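# Trekora hand-held grippers: your questions

I've been renting out and supporting the Trekora kit for a while now, and the same questions land in my inbox every week. So I finally wrote them down (with my own opinions mixed in, sorry, I can't help it).

**What do I get in the kit?**

Two hand-held grippers, the marker cubes that go on them, the recording software and a case. The standard rental is 26 days, which gives you a weekend to mess around before you start anything serious. Please mess around! Your first recordings will be clumsy and that's fine.

**Do I need a robot to use it?**

Nope. You record with your own hands, and the robot can come later or be somewhere else entirely. Plenty of people rent from me months before their arm is even ordered.

**What should I start with?**

Small boxes. I love small boxes. They have flat sides, they're light, and if you drop one you just pick it up and go again. A box of bandages from the drugstore is great practice, and working it with both grippers at once teaches you a lot about keeping your wrists relaxed.
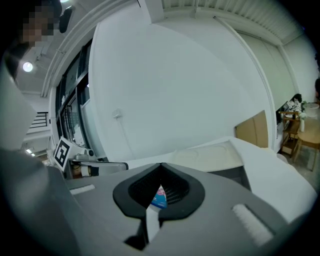
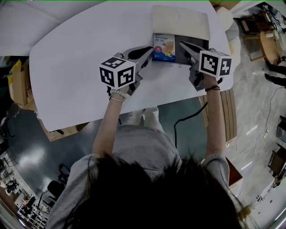
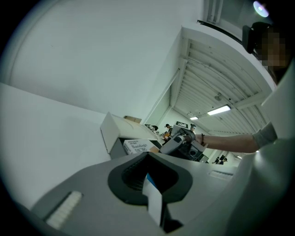 Rima Kassab wrote in to say that boxes got boring for her after the first afternoon, and that she learned a lot more once she moved on to soft pouches. Her other complaint was that the quick-start guide tells you how to close the jaws and says almost nothing about letting go cleanly. Fair on both counts, Rima! I've asked Esdale, who write the guide, to add a page on releasing. Until then: open slowly, wait a beat, then back straight out.

**Can I wear jewelry or long sleeves?**

Thin bracelets are fine in my experience. Big floppy cuffs are more of a pain, mostly when you're reaching across yourself. Roll them up.

**How long can one person keep going?**

I take a break after more than 3 hours total in a day and call it quits there, and I'd say most folks are happier with less. Your forearms will let you know. If there are two of you, swap whenever one starts getting sloppy.

**How does it compare with the Plosar set?**

I've used both. The Plosar is lighter and I like its trigger better (there, I said it), but I found setup fussier and I kept going back to its manual. For a first rental I'd still hand you the Trekora.

**Something isn't tracking. What now?**

Check that the cubes are seated properly and that you haven't got a thumb over a marker. Wipe them with a dry cloth, no sprays. If it's still acting up, restart the session and send me the log.

**Where do I send it back?**

To the Arruda depot, using the label in the lid of the case. Put the cubes in their own slots, please, and if you need a few extra days just email me before the rental runs out.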